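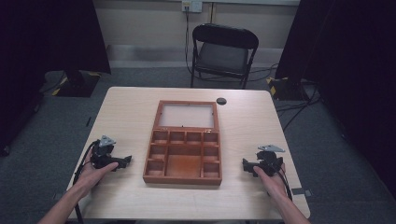
# Questions from new demonstrators

These are the questions we receive most often from people who start to record examples for the Marikar project. If your question is missing, please write to Britt-Marie Strand.

**Do I need to know programming?**
No. You need two calm hands and some patience. The software part is done by Jonatan Dahlgren and his group.

**How long is one session?**
Two hours, with a pause in the middle. When your arms are tired before that, please stop. Tired examples are seldom good ones.

**How many examples do you want?**
For each task we collect 600. They are shared between all demonstrators, so you will not do them alone.

**Should I always do the task in the same way?**
Please keep the same order of steps, but let the small things vary. Move the box a little between examples, or turn it slightly. If it always stands on the same spot, the model learns the spot and has problems later.

**I made a mistake in the middle. Do I start again?**
It depends. If you missed a grasp and then corrected it, keep the example and continue. We like to have some corrections in the data. If you dropped something on the floor, or touched an object with your fingers, mark the example as "discard".

**How fast should I move?**
A bit slower than you would at home. Do not stop in the air to think. It is better to think before you press start.

**What about the cables?**
Let them hang on the outer side of your arms. Check before each example that no cable lies across the box.

**Can I wear a watch or rings?**
We ask you to take them off. Long sleeves should be rolled up to the elbow.

**Where do I see if my examples were accepted?**
In the list in Hesance, normally the next working day. A rejected example has a short comment beside it.

**Can I have my recordings deleted?**
Yes. Write to Britt-Marie within 8 weeks and give your demonstrator number.

Last changed: Tue 6 October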